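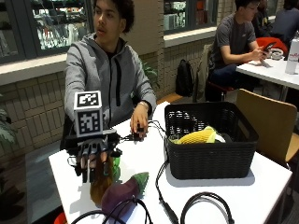
Kevser Canpolat wants the cable check moved ahead of the marker check, on the grounds that a snagged lead ends a session and a dirty marker only spoils the takes after it. Order changed accordingly. Everett Szabo disagrees and his note is under item 6.

## Exoskeleton glove station, pre-session check

Project: Mavura, pick-and-place set with plush items
Site: Orkholm, table by the window
Checked by: Hicham Abou Zeid
Time: 9:40 am

**Table and cabling**

1. [x] Table stable, no rocking. OK.
2. [ ] Cables clear of the reach area. **Not OK.** Leads are lying across the front of the table, with a loop at one corner. Tape down or route off the back edge before the next block.
3. [x] Connectors seated, no bare wire. OK.
4. [x] No drinks on the recording table. OK. Drinks stay on the other table.

**Glove and marker cube**

5. [x] Straps firm over the back of the hand, fingertips a normal colour after 2 minutes. OK.
6. [x] Cube fixed tight, marker faces clean. OK. *Everett: a loose cube shifts every pose in the take and you won't notice until playback. I'd still do this first.*
7. [x] Finger segments open and close without pinching. OK. Slight stiffness in the thumb joint, logged, no action yet.
8. [x] Operator can get the glove off unaided. OK, tested before start.

**Hand control**

9. [x] Start and stop respond on first press. OK.
10. [x] Operator keeps the control in the free hand for the whole take. OK.

**Objects and basket**

11. [x] Plush items free of loose thread and split seams. OK. Eggplant and corn both fine.
12. [x] Basket rim has no sharp edges. OK.
13. [ ] Start positions varied between takes. **Partly.** Recep Aydoğan reviewed the last batch and found the eggplant starting in much the same spot for long runs. Move it after every take.

**Room**

14. [ ] Bags and chairs out of the walkway. **Not OK.** Backpack on the floor between the tables. Shift it before anyone carries gear through.
15. [x] Consent forms signed by anyone likely to be recorded in the background. OK.

**Limits for this block**

- Target is 200 takes, with a break every 40.
- Stop after 3 tracking dropouts in a row and redo items 2 and 6.
- Dropped objects stay in the set. Label them as failed grasps, don't delete them.

**Outstanding:** items 2, 13 and 14. Cengiz Kılıçarslan to recheck after lunch and initial the sheet.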